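Re: [Suture practice] Spacing on short incisions, and which thread to order

On January 2021, list member at Nerkstead wrote:
> We are about to reorder thread for the tissue pads and I would like to
> settle two things first. One, do people still teach interrupted stitches
> before running ones? Two, how do you get the spacing even? Ours start
> tight on the left and drift apart by the end of the cut. We have 40 pads
> left and I don't want to use them all up finding out.

Yes to the first question. We start everyone on interrupted stitches and stay there for the first 5 sessions. If one knot is bad you can cut it out and redo it, and the others hold the edges where they are. With a running stitch you lose the whole line.

On spacing, we quit marking the tissue with dots. People aimed for the dot and forgot to look at the edges. Now we have them look back at the last stitch before each new bite and check that the thread will cross square to the cut. The gap mostly takes care of itself after that. Drift at the far end usually means the pad has shifted, so check your pins.

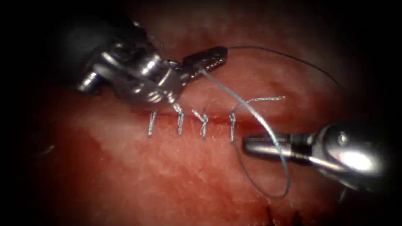
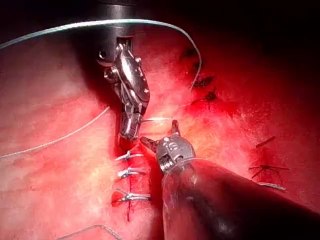 Interrupted stitches across a straight incision. Four are in place in the first picture.

Look at the tails as well as the gaps. I like them short but long enough to grab. Anything trimmed right at the knot tends to slip when the next stitch pulls on the edge.

For thread, we tried the Stundex and went back to Ladska. The Stundex kept its coil from the packet and got in the way during the second throw. Ladska lies flatter. A pale color is easier to see against red tissue, so skip the black if you have the choice. The Begović catalog lists it as item 2176, and the matching needles are 498. Order the needles at the same time or you will wait on them separately, as we did in July.

I still have no good answer for pads that dry out halfway through a session. If anyone does, please post it.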